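April, nearly midnight, tea gone cold

I meant to write only a few lines tonight and go straight to bed, but it was one of those club evenings that keeps running around in my head, so on I go.

We had the grippers out again for the folding project. I still can't get over how much patience cloth takes! I thought (silly me, back in the fall) that blocks and cups would be the hard part and laundry would be a nice rest afterward. Well, a block stays put while you think about it. A shirt slides and bunches and hides its own corners from you, and you find yourself talking to it like a stubborn puppy.

Agata ran the session, and she is so good at it. She has us say out loud what we're about to do before we do it — "left hand to the hem, right hand to the shoulder" — and it feels ridiculous for the first 4 tries and then suddenly my wrists know where to go. Hussam is still the fastest of us by a mile. I am still the slowest, but Agata told me my grasps are tidy, and I'm going to hang on to that for at least a week.

Our folder of recordings is up to 604 now, which made Jayson so happy that he wrote it on the whiteboard and drew a sock next to it. Kristóf wants us to throw out the rushed ones before we train anything on them, and he's probably right, though I felt a little pang thinking of mine. We argued about it very politely for half an hour and then ate Angelica's coconut bread, and that settled everyone down.

Things to remember for next time: squeeze slower, open the fingers wide before coming down to the cloth, and stop leaning over the table so much (my back!). Also I promised to bring the old towels from the hall closet, and I must call Mom about the weekend before she calls me. 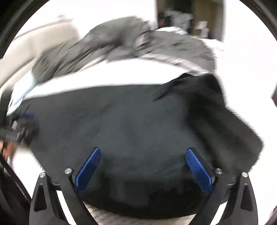 Fingers open over the dark cloth, club night, April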